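Gallery > Kitchens > Snack corner

Snack corner, before the sort-out

Every flat has one. Ours is the marble end of the counter, where the tea, the biscuits and whatever came in the mail all end up in a heap. 42 things on it last September, I did count that time. Quick gallery, more when I get round to it. Old set from the McGrath Street place is still up too.

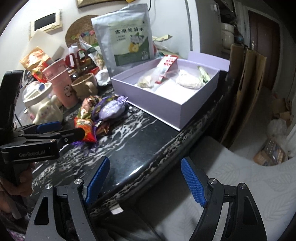

Open box, packets in. Pear and jasmine on the big silver pouch.

Panda cups stacked, mug next to them. I want all the cups on one shelf and the snacks in one box, no more mixing. Woven fan stays where it is, the little flowers are too nice to put in a drawer. Intercom has to stay reachable so nothing tall on that side pls.

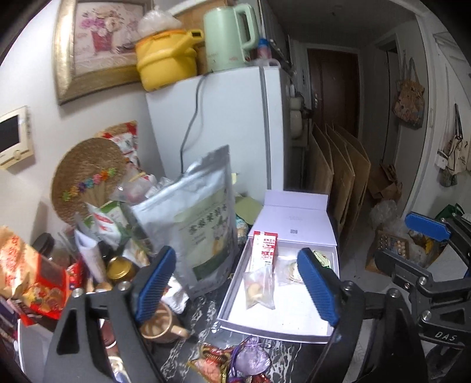

Words and pictures: Gekolen household pages, Feb 3, 2026

Round biscuits in clear bags, in the white box with the medicine box. Medicine shoud really live somewhere else, moving that first. Mint kettle up on the fridge with the yellow container. Latte-art mug, purple sachet, a candy wrapper for the bin. Small jar with the gold lid, keeping. Bags get folded or they go.

Shelf measurements next, then labels

Contact | © 2026 Gekolen | Back to top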